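Jesgate Residents' Association
Minutes of the June meeting, small hall

Chair: Dorothy Hollis
Minutes: Thomas Zanetti
Present: 13 members. Apologies were received from Mrs. Hà, who sent her comments in writing.

The meeting was opened at 7 p.m. The minutes of the previous meeting were read and accepted with one correction: the name of the street in item 4 is Plurnitz Lane, and not Plurnitz Road.

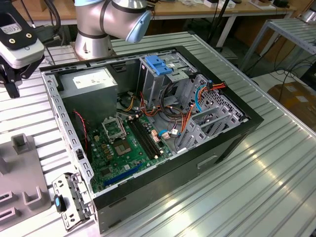
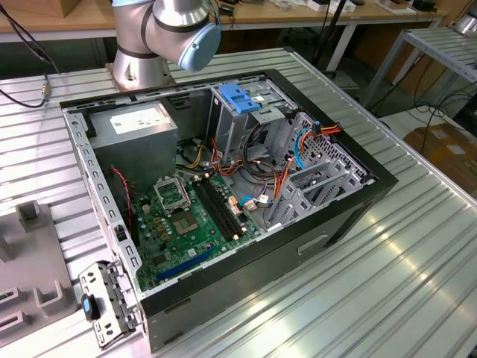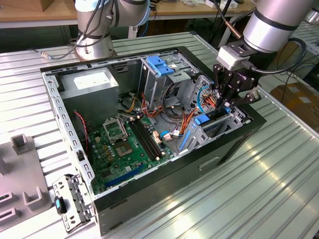 Desktop computer, open, side panel off.

1. The shared garden on Plurnitz Lane

The chair reported that the lease of the garden was renewed by the town for 2 years. The rent stays the same. The town asks that we keep the path along the north wall free, as it is used by the neighbors to reach the bus stop. Several members said that the path is at this moment very narrow, and that the blackberry bushes are the main reason. It was agreed to cut them back before the fruit comes, even if this means a smaller harvest. Mr. Zanetti was against, and he wishes this to be written in the minutes.

The water barrel near the gate leaks. Mrs. Hà wrote that the tap was already replaced in the spring and that in her opinion the crack is in the barrel itself. A new barrel costs 100 dollars with the stand. The purchase was approved with all votes.

There was a long discussion about the waiting list for plots. At the present time, a person who does not work on the plot for one full season receives a letter, and after the letter nothing follows. The chair proposed that after the letter the plot holder has one month to answer, and after this month the plot is offered to the next name on the list. Some members found one month too short for people who travel in the summer to see family abroad. The proposal was changed to 2 months and in this form it was accepted.

2. Summer street meal

The street meal will take place again in front of the old Cundamska bakery, if the owner gives his permission to use the electricity. The chair has written to him and is waiting for the answer. If the answer is no, the meal will be moved to the school yard, where there is shade but no kitchen.

The budget for the meal is 500 dollars, the same as last year. From this money we pay the permit to close the street, the rented tables and the drinks. Food is brought by the families, as always. It was asked that people write on a piece of paper what is in the dish, especially nuts, milk and pork. Last year we had a great many potato salads and almost no dessert. A list will hang in the entrance of the hall and everybody is kindly requested to look at it before choosing.

Music: the accordion group has said yes. They want to begin at six and need chairs without arms. The question if there should be recorded music after ten in the evening was put to a vote, and it was rejected, seven against six.

3. Noise from the delivery trucks

Two members living near the corner complained that trucks stop with a running motor before five in the morning. The chair has spoken by telephone with the supermarket. They were polite, but they did not promise anything. It was decided to write a letter and to attach a list of the times. Members who hear the trucks should please note the hour and give it to Mr. Zanetti. He asks for clear handwriting.

4. Library shelf in the hall

The shelf is full. Books in poor condition will be taken out, also the encyclopedias, of which we have two incomplete sets. Mrs. Hà offers in her letter to sort the children's books by age. The offer was accepted with thanks. One member asked if we may have a part for books in other languages, because there are already many in the boxes under the stairs. This was found a good idea and the lowest board will be used for it.

5. Other matters

The key of the side door is missing again. The person who has it is asked to bring it back to the chair, and no questions will be made.

The light above the bicycle stand does not go on when it gets dark. The chair will inform the town.

A member asked if the meetings could begin half an hour later in the summer months. The chair will ask the choir, which uses the small hall after us, before the matter is decided.

The item about new curtains was moved to the next meeting, as the samples did not arrive.

The meeting was closed at 8:50 p.m.

Written by Thomas Zanetti
Read and approved by Dorothy Hollis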